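Skolano Pollinator Gardens
Progress report to the Hayat Fund
18 Oct 2022
Prepared by Rizwan Shaikh, project lead

Dear friends at the Hayat Fund,

We have had a very good summer, and I'm glad to be able to put it on paper for you. When I last wrote, in July, the beds along Plero Street were mostly bare soil with string lines across them, and I was worried about the heat. Most of that worry is gone now. The asters are in full bloom this week, and on a warm afternoon you can hear the bees from the sidewalk!

Planting

All five sites in the grant plan are planted. The last to go in was the strip behind the Skolano library, which was held up while the city moved a water line. We lost three weeks there and had to store the plants in the shade of the loading dock, where they did better than I expected. In total we have put 1475 native plants in the ground, mostly little bluestem, purple coneflower, butterfly weed, wild bergamot and two kinds of aster. The count includes replacements. We lost 62 plants in the dry spell, nearly all of them bergamot on the south side of the school lot, and we replaced them in September with coneflower grown from our own seed.

The south side is still our hardest spot. The soil is packed from years of parking, and water runs off it before it can sink in. We dug in compost twice and it helped some. For the spring I would like to try a shallow swale along the curb, and there is a sketch of it with the budget sheet.

Watering

Our first watering plan didn't hold up. We had one long hose and a sign-up sheet, and people kept signing up for the same cool evenings. In late July we switched to assigned mornings, with each household looking after one short stretch of bed, and the change was huge. People began to care about "their" stretch, and a friendly rivalry got going between the two ends of Plero Street that I did nothing to discourage.

We also bought four rain barrels out of the tools line. Two are hooked up at the library and two are waiting on downspout fittings.

Workshops

This is the part of the project that has surprised me most (in the best way). We ran workshops on seed saving, on reading a seed packet, on which weeds to pull and which to leave, and on small container plantings for people without a yard. In all, 153 neighbors came to at least one session. Quite a few were renters who told us they had never thought a garden program was meant for them. The container session filled up so fast that we ran it a second time. 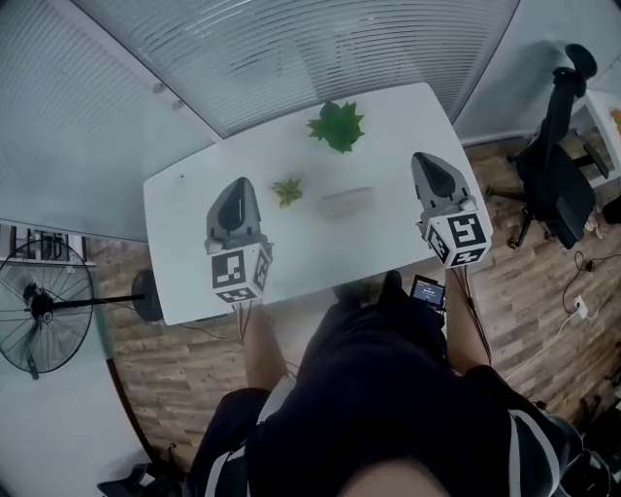

We would like to do more for this group next year. A balcony pot of bergamot or a window box of low asters feeds bees just as surely as a bed by the street, and a lot of our neighbors live above the second floor. I have asked for a small increase in the containers and soil line to cover starter kits, each with a pot, potting mix and three young plants. We would hand them out in May and ask people to send us a note in August about what bloomed and what visited.

The evening talks were less of a success. Turnout was thin, and I think we simply picked the wrong night, as it ran up against youth soccer. We will move them to Saturday mornings.

Spending

We are under budget on plants and over on soil. The plants came cheaper than planned because the Oleo nursery let us have its end-of-season trays at a discount. Compost went the other way, with two price increases over the summer. With your approval, I would like to move the plant savings across to cover the difference. Printing is on target, and all receipts are in the shared folder.

Before winter

We will leave the stems standing until spring so that stem-nesting bees have somewhere to stay. Some residents have asked when we plan to "clean up," so we are making small signs for each site to explain the brown stalks. Fall seeding of milkweed starts as soon as we get a couple of hard frosts. The seed is already cleaned and bagged.

If any of you can get out here before the asters finish, please do come. Mid-afternoon is best, and the library strip is the prettiest of the lot right now. My next report will follow the spring planting.

With thanks,
Rizwan Shaikh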